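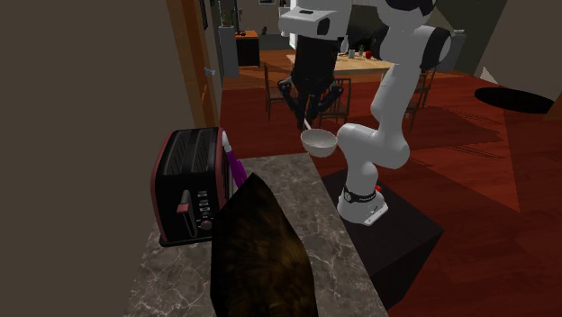 Ticket 764 - Demo de la jornada de puertas abiertas: el simulador se queda parado al reiniciar la tarea
Abierto por: Katia Sorrentino
Asignado a: Meriem El Sherbiny
Fecha: 13 abr 2020
Prioridad: alta hasta la visita

El fallo aparece en el puesto 2, el de la cocina simulada, cuando el visitante pulsa "Repetir". La ventana de Zuver deja de responder y hay que cerrarla a mano. Pasa con la tarea del cuenco, con la pinza abajo junto al cuenco y el brazo al lado de la encimera, y también con las otras tareas de la lista. En el puesto 1 no lo he podido reproducir. Los dos equipos tienen la misma versión de Fluklow, o eso dice la etiqueta.

Pasos: abrir la demo, elegir tarea, dejar que avance 500 pasos, pulsar "Repetir". Con menos pasos a veces reinicia bien.

Comentario de Meriem El Sherbiny:
Reproducido. El registro se corta siempre después de "reset requested", sin mensaje de error. He subido el tiempo de espera a 3.000 ms y sigue igual. Katia, ¿puedes mirar si el puesto 2 carga la escena desde el disco local o desde la carpeta Pakden? En el 1 es local.

Comentario de Katia Sorrentino:
Desde Pakden. La ruta está puesta en el fichero de arranque, supongo que de la visita de junio.

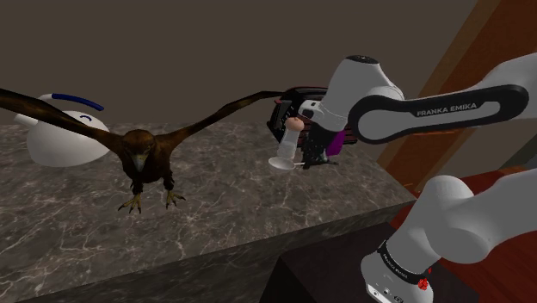
Comentario de Meriem El Sherbiny:
Entonces es eso. Al reiniciar vuelve a leer todos los modelos por red y la ventana espera a que termine. He copiado la escena al disco y he cambiado la ruta. Veinte reinicios seguidos sin bloqueo - los últimos con el visor a pantalla completa, como estará el día de la visita.

Queda pendiente:
- Quitar el botón "Repetir" mientras se carga la escena.
- Probar con el proyector de la sala conectado.
- Avisar al grupo del turno de tarde de que no toquen el fichero de arranque.

Comentario de Katia Sorrentino:
Probado con el proyector, va bien. El botón lo dejamos para después de la visita. Bajo la prioridad a normal y dejo el ticket abierto.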